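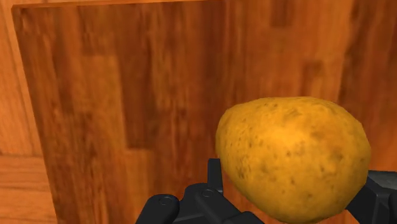
A golden-skinned potato, freckled with small brown eyes.

Josbridge potato fest doubles its tasting tables as growers bring back old favorites

JOSBRIDGE — The line for the tasting tent went all the way back to the feed store by 10 a.m., and it was still there at lunch. Potatoes will do that to a town, at least in August, and at least in this one.

The Josbridge Potato Fest drew 2,897 people through the gate this year, the most since it moved from the church lot to the fairgrounds. They came for the fries and the pie (yes, potato pie, and yes, it was sweet), but mostly they came to taste plain boiled potatoes on paper plates, one variety after another, with a little salt on the side if you asked for it.

There were 21 varieties on the tables, up from 10 last summer. Yellow ones, red ones, a purple one that kept its color all the way through, and a knobby little fingerling that ran out before noon and had people asking for the grower by name.

The grower was Hiba Sleiman, who farms four acres on the Bellcombe road and spent most of the day apologizing for not bringing more.

"I packed two crates and thought I'd be taking one home," she said. "Next year I'll bring the truck!"

The blue ribbon went to Manouchehr Golestani for a yellow potato his family has been saving and replanting for longer than he can say for sure. It doesn't have a proper name. On the entry card he wrote "Dad's." Judges scored it high for flavor and texture, and one of them went back for a third piece after the scoring was done, which the crowd enjoyed very much.

Golestani keeps his seed potatoes in the cellar under the house and plants them as soon as the ground can be worked. He waters deep and not too often, hills the rows twice, and stops watering when the tops start to die back. After that he leaves them in the ground two more weeks so the skins can set.

"People dig too early," he said. "They get excited. I get excited too, but I go fishing."

Second place went to Roya Dehghan for her reds, and third to Stojanović Farm for a big white baking potato that took up most of the plate. The heaviest single potato, a separate contest with its own very serious scale, also came from Stojanović.

New this year was the seed swap, held in the livestock barn and run by Omid Ansari, a retired science teacher who has been asking for one since the festival began. He set up tables with egg cartons and masking tape for labels and hoped for a few dozen people. He got 268.

The idea is simple. You bring what you've grown and had good luck with, you write down where it grew and how it did, and you take home something you've never tried. Most of the trading was in beans, squash and tomato seed. Potatoes had a table too, but only for certified seed potatoes brought in by two suppliers, so that blight and scab don't travel from one garden to the next. Ansari was firm on that point and had a hand-lettered sign saying so.

He was also happy to talk storage with anyone who stopped, and plenty did. Keep potatoes in the dark, he told them, somewhere cool with some air moving. Don't wash them until you're ready to cook. Keep them away from the onions. If one has gone green, cut the green away generously, and if it's green all over or tastes bitter, throw it out.

Over at the kids' end of the grounds, the digging patch was a hit again. Festival crews had buried 500 potatoes in a long bed of loose soil next to the horse ring, and kids went in with their hands, ten at a time. It took less than two hours to clear. A good number of them left with dirt up to the elbow and a potato they would not let anyone else carry.

The cooking demonstrations ran all afternoon. Babak Mirzaei, who runs the lunch counter at the Omatbridge depot, made a skillet of potatoes with onion, turmeric and eggs that smelled so good the next demonstration started late. His advice for a crisp edge was to dry the slices well on a towel, get the pan hot first, and then leave them alone. He said that last part three times.

There were a few bumps. Parking filled early, and the overflow field was soft from the rain, so a couple of cars needed a push. The lemonade stand closed at 2 p.m. when it ran out of ice. The fiddle contest got moved indoors — and sounded wonderful in there, with people sitting on hay bales and tapping along on the rails.

Organizers say they're already looking at a second tasting tent and a shuttle from Bellcombe for next summer. The seed swap will be back too, and Ansari is collecting clean egg cartons. They can be dropped off at the fairgrounds office any morning before 11.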